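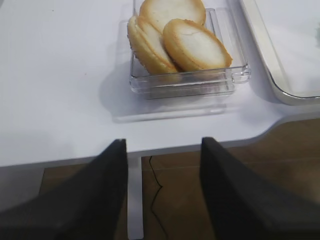 4 min read

List: Andarow-viewers
Subject: Re: the Trestilness episode, is it coming back or not?

Replying to the message from last night, quoted underneath in pieces so I can answer each part in order.

> Does anyone know what happened to the Trestilness episode? It was on the
> schedule through July and then it was replaced by a repeat. Jadura's help
> page says only that it is "unavailable in your region," and I get the same
> thing when I try from my sister's place across the border.

It is unavailable everywhere. The region message is the one Jadura shows for anything that has been taken down, so it doesn't tell you much. The episode was pulled four days before it was due to air, after people in Trestilness complained about the ferry segment. Subscribers who had it in their watch list saw it drop off with no notice.

For those who joined the list recently, the trouble started with the sign on the side of the lead truck. Liyanage, the company that makes Andarow for Jadura, had painted joke destination boards on all the vehicles for that leg of the trip. The one on the lead truck said LAST BOAT OUT. In most places that would pass as a weak joke. In Trestilness it is what people call the night the old ferry went down, and there is a plaque with those words on it at the harbor. The truck was parked next to the plaque for most of an afternoon.

> I read that the whole thing was staged to get publicity. Is there anything
> to that?

I haven't seen anything that supports it. The boards were painted before the route was settled, and the original plan had the crew skipping Trestilness and taking the inland road. The local paper printed the filming permit, and the harbor was added to it late. It looks to me like the people doing the boards and the people booking the locations weren't talking to each other. You can call that careless, and I would, but it is a different complaint.
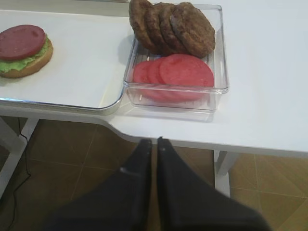
The paper also got a statement from Liyanage that said the wording was chosen "without knowledge of its local meaning." A lot of people in town didn't accept that, and a petition went up at the library asking that the footage not be shown. It had 750 signatures by the time it was handed in. Trestilness is a small place, so that is a serious number. The harbor office then withdrew its consent for the footage shot on the pier, and I think that is what settled the matter, more than the petition did. Without the pier there is no ferry segment, and the ferry segment is a big part of the hour.

> Why can't they just blur the sign and air it? They blur license plates all
> the time.

Someone on the show's own forum asked the same thing. The sign is large and it is in most of the exterior shots. Two of the presenters also read it out loud, more than once, and make jokes about it on camera. You would have to cut the sound as well as blur the truck. I'm told a shorter version was put together and that it came in 15 minutes under, too short for the slot. I can't confirm that, so please don't pass it on as fact.

> Last question. The season was sold as 13 episodes. I paid for the season
> up front. Do I get anything back?

Check your receipt. Mine says "up to 13 episodes," and I believe everyone who bought through Jadura's site has the same wording. People who bought the season through a cable package may have different terms. I wrote to support and got a credit good for one rental. It took two messages, and the first reply was a form letter about clearing my cache. If you write, put the episode title in the subject line and attach the receipt the first time.

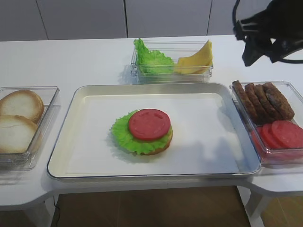
On whether it is coming back, the episode guide still lists it with no air date, and the disc set has been pushed to later in the year. Those could both mean a recut is on the way, or they could mean that the guide hasn't been updated. The repeat that ran in its place was the salt flats one from last season, which most of us have seen plenty of times.

One request about the list itself. A few links to a leaked copy were posted in the other thread this week and I have removed them. It appears to be a work print with crew phone numbers visible in the corner of some shots. Please don't repost it here, and please don't ask for it off-list using addresses you found in the member directory. I have had complaints about that from several members already.

Also, if you write to the paper in Trestilness, be polite about it. They have been getting mail from viewers telling them to lighten up, and they printed some of it. I would like the next batch to be better than that.

If anyone on the list lives near there and has heard something more recent from the harbor office, post it in this thread and I'll update the episode page.

-- 
list admin, Andarow-viewers
To unsubscribe, reply with the word "remove" in the subject line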